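Support > Trunthorpe Wardrobe System > Set-Up Guide > Section 9: Folding Knits on a Bed
Print this page | E-mail this page

9. FOLDING KNITS ON A BED

Your Trunthorpe shelves are up, level and, if you followed Section 8, attached to the wall. Now you have to put clothes on them. This section covers knitwear with pockets, which is where most of our support mail comes from. For jeans see Section 11. For socks, you are on your own.

The shelf opening is 13 inches wide. Every fold below is meant to land inside that. If you bought the narrow insert (part 543), fold once more and lower your expectations.

9.1 Before you start

1. Make the bed. A pulled-up bedspread is enough. You are building a work surface, and hotel corners won't make the sweaters any flatter.

2. Bring everything to the bed in one trip if you can. Put it along the far side and leave the near side clear. You need a space the size of one sweater with its arms out.

3. Take out anything that belongs on a hanger. Be strict. The shelf is not a waiting room for the closet.

NOTE: A tufted or quilted bedspread is fine for folding. Buttons and rosettes can leave little dents in a soft knit if it sits there through lunch, so don't let it.

9.2 Laying out the garment

4. Pick one knit. Put the others down.

5. Spread it with the body toward you and get the sleeves clear of the body. They will try to hide underneath.

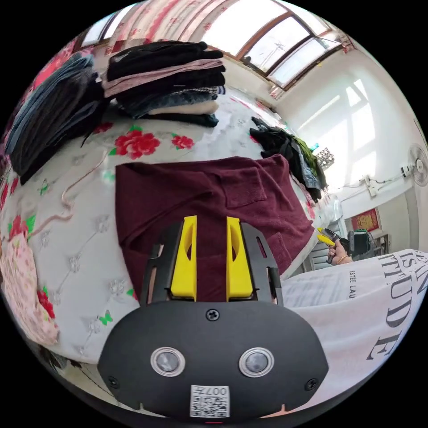

Fig. 9-1. Maroon knit folded to a rough rectangle, pocket side up. This is where you are headed.

6. Smooth from the middle outward with the flat of your hand. Don't pull on the hem. A ribbed hem remembers being pulled, and it holds a grudge until the next wash.

7. Find the center line. On a cardigan it's the button band; on a pullover you will have to use your judgment, or the label.

8. Empty the pockets. Joaquim Azevedo, who tested this section on his own closet, recovered a bus pass and most of a cough drop before he reached the second shelf.

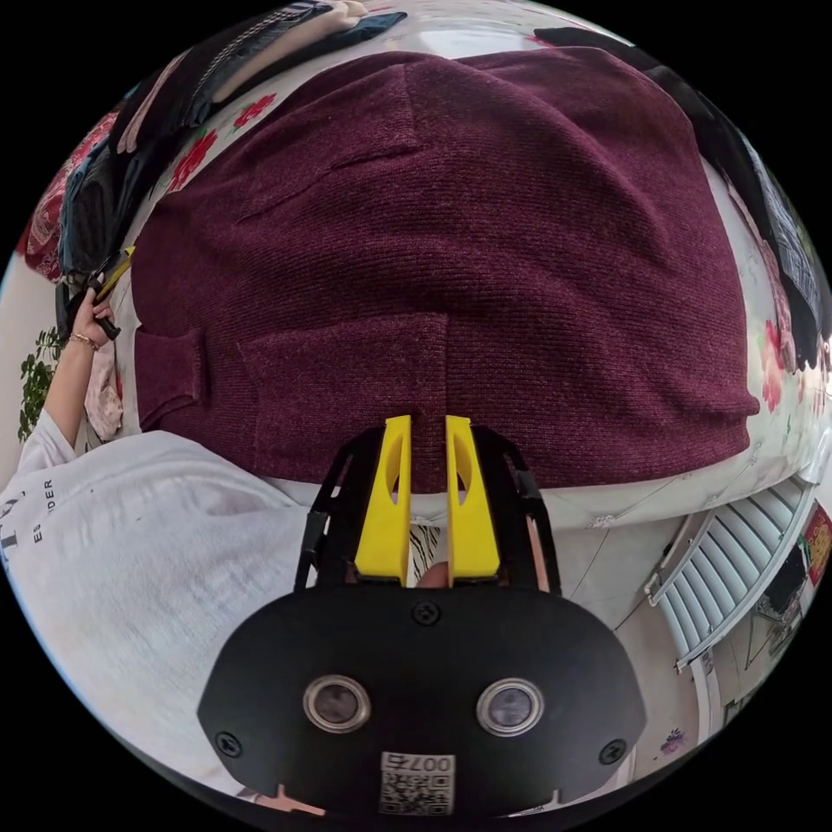 Fig. 9-2. Burgundy knit spread flat, with the rest of the clothes kept up along the top of the bed.

CAUTION: Do not fold a knit with a full pocket. The bulge goes through every layer above it, and by February the whole stack leans.

9.3 The fold

9. Bring one side in toward the center line. Lay its sleeve straight down along the body — no elbows.

10. Repeat on the other side. If the two sleeves overlap a little, good. If they overlap a lot, you have gone too narrow, so open it up and go again.

11. Keep patch pockets flat and facing out. A pocket folded in half gets a crease you will be looking at all winter.

12. Bring the hem up to the collar. Heavy knits stop here. Thin ones can take one more fold. 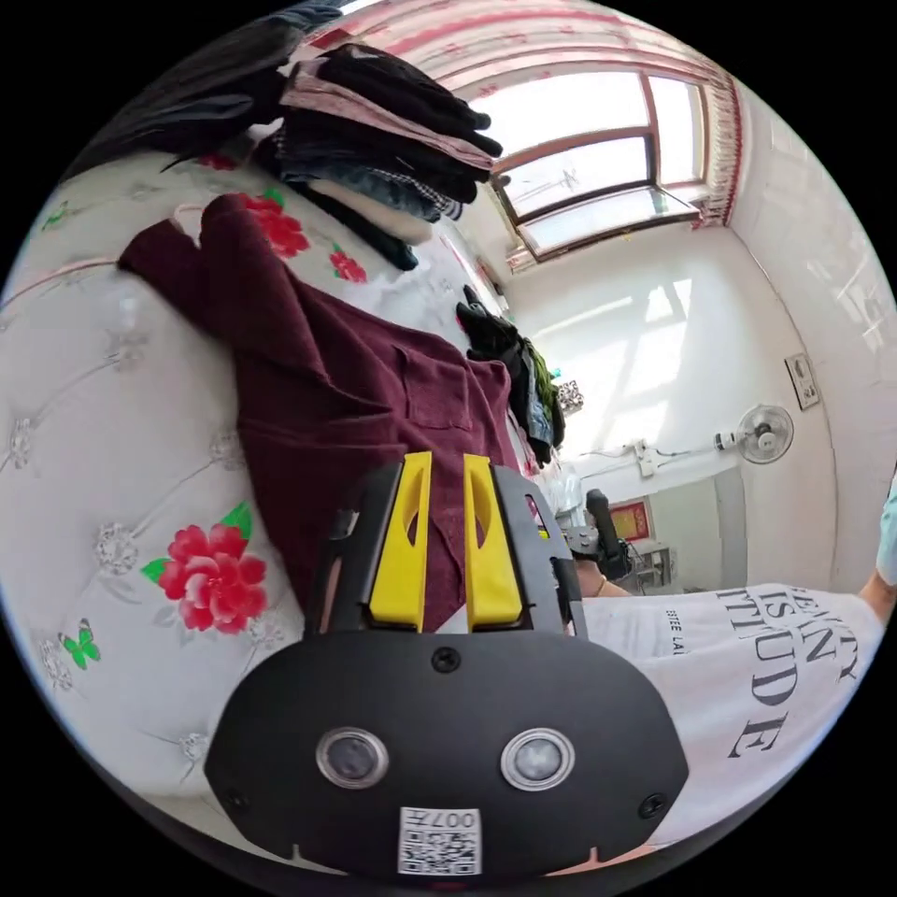
Fig. 9-3. Sleeve reaching up and to the left, creases running diagonally. Smooth out creases like these before step 9.

NOTE: Diagonal creases usually mean the shoulders and hem are not square to each other. Pick the garment up by the shoulders, give it one shake and lay it down again. Chasing creases across the bed by hand takes longer and is bad for morale.

9.4 Stacking

13. Start each stack with the heaviest piece. Nelly Cuervo in our parts department stacks by color and has asked us to mention it. You may stack by color.

14. Turn the folded edge to the front of the shelf so you can pull one piece without meeting the rest of them.

15. Stop at 11 inches high. The shelf will hold more. The stack won't.

16. Loose straps and belts get tucked in or taken off. A strap left hanging over the front will be grabbed sooner or later, and everything above it comes along.
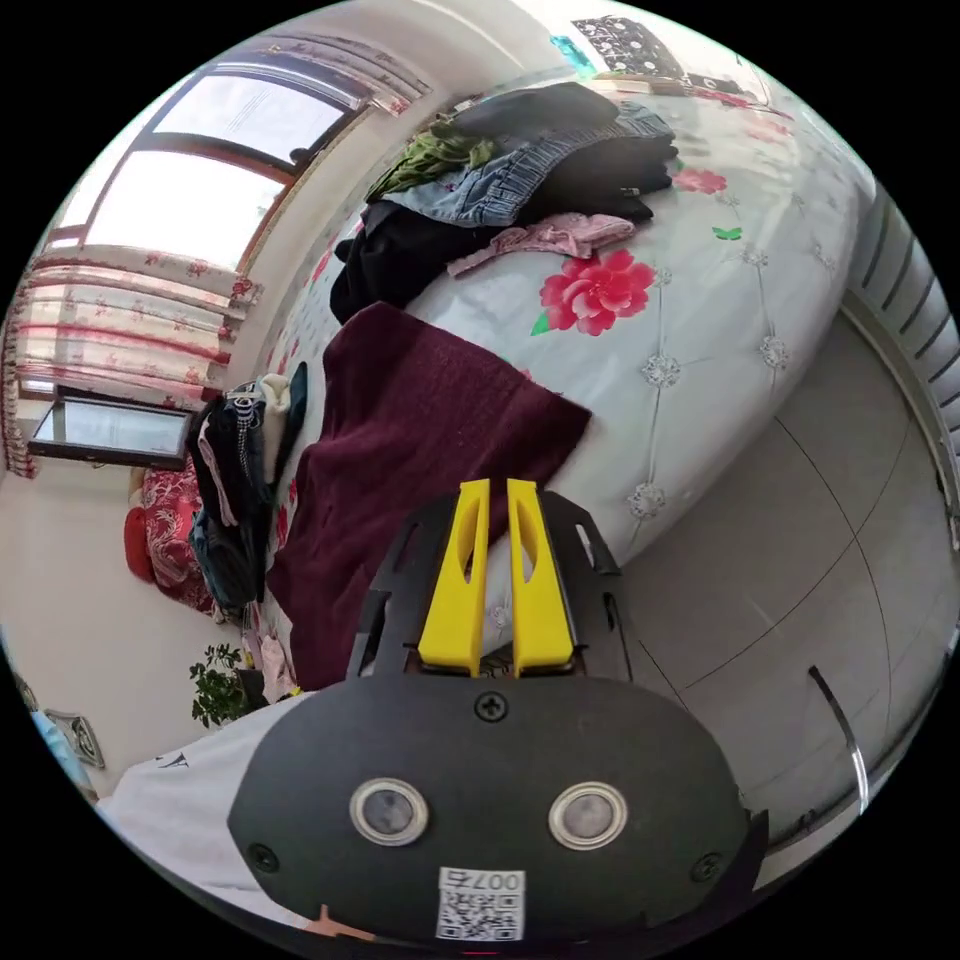
TROUBLESHOOTING

The heap is not getting smaller.
You are probably trying things on. Go back to step 4.

Jeans have ended up in with the knits.
Common. Lift them out by the waistband and start a denim pile at the side of the bed. Don't fold them yet. Section 11 has opinions about that.

A pale garment is caught under dark denim.
Take it out now, before anything else goes on top. New denim can rub off on light pink, and we do not replace clothing.

The fold is wider than 13 inches.
Open it back up to step 9 and bring both sides in farther. Pressing the finished bundle narrower with your hands works until you let go.

It is 11 p.m. and you would like to use the bed.
Move the finished stacks to the shelf first, one at a time, with a hand underneath. The unfinished pile can go in the Betska bin that came in your carton. The lid closes. We make no claim as to when it will be opened again.

Still stuck? Send the part number and a short note to Brittany McIntyre, Trunthorpe Customer Support.

Next: Section 10, Adjusting Shelf Pins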